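About Lutari

Lutari is a small office that writes working rules for robots which share a room with people. We do not build robots and we do not sell them. Our clients have already bought the machine, or they are thinking of it, and they want to know how to use it in good order: who may stand where, who may press what, what must be checked in the morning and what must be written down in the evening.

We began in Palma with two people and one desk. Now we are 12 persons, with a second room in the same building where we test our own rules before we give them to anybody. Most of our clients are workshops, schools, laboratories and exhibition organisers. They are usually too small to have a safety department, and the published standards are long and written for readers who know them already. Our work stands between the standard and the person at the table.

How we started

Hortensia Ledesma was for many years a maintenance planner in a packaging plant. She had noticed that the safety folder of each machine was complete and that the operators never opened it. The folder for one palletiser had 300 pages. She made a summary of 4 pages for her own shift, with large letters and with the telephone number of the electrician on the first page, and after some months the other shifts asked for it too.

Khalil Qaisi came from the other side. He programmed arms and grippers for a supplier and he was often the person who arrived when something had gone wrong. He read Hortensia's pages during a visit, corrected two mistakes in them, and the two of them continued to write to each other. From this correspondence came Lutari.

What we believe about rules

A rule should be short enough to remember and exact enough to check. "Take care near the gripper" is a wish. "Before you put a hand between the jaws, the stop button is pressed and the key is in your pocket" is a rule, and any colleague can see from the other side of the room if you are following it.

We also believe that a rule must have a name beside it. In every document we deliver there is a person responsible for each page, and this person works at the client's place, never at ours. When the person leaves the company, the page is out of force until a new name is written. Some clients find this too strict in the beginning. We have kept it all the same.

And we prefer few rules. When we visit a client we collect everything that is hanging on the walls and doors, and normally the first result of our work is that half of it comes down.

The work at hand

A good part of our time goes to end effectors, this is to say grippers and robotic hands. The arm receives most of the attention in training, but it is at the fingertips that the daily work happens, and there one finds the small matters which a general inspection passes over. Is each screw seated? Is the rubber of the tip still whole, with its texture? Does a cable lie where a person or a tool can catch it? Which light means that the hand has power, and does everyone in the room give the same answer?

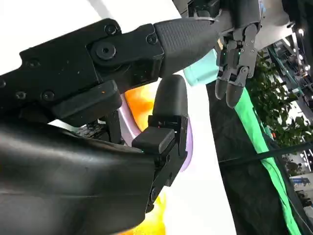 A parallel gripper with rubber fingertips, and a second, fingered robotic hand close by.

For the inspection of end effectors we have written our own procedure, which we call Cato. It is divided in the morning look, the check after each change of tool, and the monthly check with the cover removed. The morning look is done with the power off and with the eyes only. The person goes from the wrist to the tip, always in this direction, and signs. If something is missing or damaged, the person does not repair it. He or she hangs the red card and calls the responsible name.

In the check after a change of tool we ask for two persons. One mounts and the other reads the list aloud. It seems slow on paper. In the workshops where we have introduced it, the people tell us that they have stopped to think of it as a check and that it is now simply the way a tool is changed.

Where two end effectors work at the same table, Cato has an extra page. It asks that the area which both can reach is marked and known, that only one of the two may enter it at a time, and that the operator can stop both with one movement. We ask also that the status lights are explained on a card at the table, in the language of the people who work there. A green light on one device and a green light on another do not necessarily mean the same, and a new colleague has no way to guess it.

Robots in front of the public

Every year we do more work for fairs and open days. A hall is a difficult place for a robot. The floor is new to everybody, the table was built the evening before, and the visitors lean forward. Many of them are children, and their arms pass where the arms of adults do not.

For these occasions Nélida Henríquez has written our hall rules. She wrote the first version in November, after a long fair where she stood behind the table herself and wrote down each moment in which she was not comfortable. The main points are these.

The edge which the visitor must not pass is marked in one strong colour, and this colour is used for nothing else on the stand.

Cables on a table are fixed or covered before the power is switched on.

One person talks to the visitors and another person watches the robot. These are never the same person, also when the hall is quiet.

Objects for the demonstration are chosen so that they may fall without harm. They are counted before opening and again at closing.

When the operator goes to lunch, the robot is off. A sign which says that the operator will be back soon is not a rule.

The hall rules are free. Any school or association can ask for them by e-mail and can change them for its own use, provided that the name of the responsible person is filled in.

How a project goes

First we come and look. We stay for a full working day, from the opening of the door until the last light, and on this day we give no advice. We ask only questions, and the best answers come usually from the person who cleans the cell.

Then we write a draft, and the draft is used for 4 weeks by the people who will live with it. They write in the margin. We have received drafts back with coffee on them and with drawings, and this is for us a good sign. After this we meet again and we go through every remark. The final version is printed, signed and hung, and we come back after half a year to see if it is still there.

We do not give certificates. When a client needs a formal assessment of conformity, it must be done by a body which is authorised for it, and we say so at the first meeting. We can prepare the papers and be present on the day.

The people

Hortensia Ledesma directs the office and reads every document before it leaves. She has a strong dislike for the word "adequate" and will take it out.

Khalil Qaisi is responsible for the technical side and for the test room. If you write to us with a question about stopping distances or gripping force, the answer will probably come from him.

Nélida Henríquez takes care of fairs, museums and schools.

Lucie Robichaud edits our texts in French and English. She is also the one who tests if a page can be understood by someone who has never seen the machine.

Burgi Haslinger gives the courses. She was a vocational teacher before, and her two-day course for operators, Ulia, is held in our test room or at the client's place, in groups of not more than 12. The second day is practical from morning to evening.

Working with us

We answer letters and messages in Spanish, English, French and German. Please tell us which machine you have, how many people work near it, and if there is something that already worries you. A few lines are enough. If we are not the right office for your question, we will tell you so and try to give you another address.

The office in Palma is open from 9.00 to 17.00. Visits to the test room are possible by appointment, with closed shoes.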